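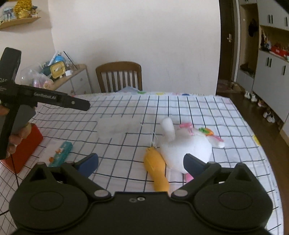

Nikach Hand Gripper, Pair

Two-finger hand-held gripper, sold in twos, one for each hand
In stock – ships from our Fondholm shop
Price per pair: $177

I get asked the same thing every week: can a machine tidy my house yet? Short version – a bit of it, slowly, with you standing by. I've been selling grippers and arms at Prereritz for long enough to have heard every promise going, so let me tell you where I think things stand and then you can decide if the Nikach is something you need.

Picking up one soft toy from a clear table? Sure, most setups manage that now. Putting a whole table of toys, pencil cases and bags back where they belong is a different job, and I haven't seen an arm do it in a normal home at a speed I'd put up with. I ran my own little test in February with the Nikach fingers bolted to a Mrema arm: 76 tries at lifting a plush toy into a box, and 71 went fine. I was thrilled! Then I swapped the toy for a thin drawstring bag and got 16 out of 76. Same arm, same fingers, same box.
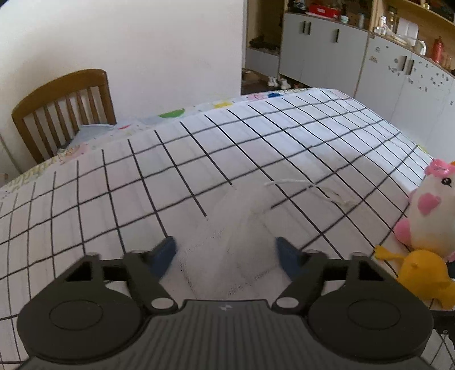

Mesh bag on the grid cloth, blue finger pads open.

Cloth and netting are still the hard part. They fold up, they slide, they change shape as soon as you touch them, and a person sorts that out without thinking (my kids can do it, when they feel like it). Shop-floor work is further along – if the same part turns up the same way all day, go ahead and automate it. Laundry, toy bins, the drawer with the batteries in it... give it a few more years.

So why buy these? Because holding one in each hand and doing a chore yourself is the quickest way I know to find out which jobs two fingers can handle at all. Try it for an evening before you spend real money on an arm. I did the dishes with mine once and would not recommend it.

What you get
Two grippers
One spare set of finger pads
Mrema mounting plate and screws

Good to know
Wipe the pads with a damp cloth, no solvents. Don't put the grippers under the tap. The mounting plate fits Mrema arms only, so please write before ordering if you have something else – I'd much sooner answer an email than process a return.

Page updated 1 Mar 2019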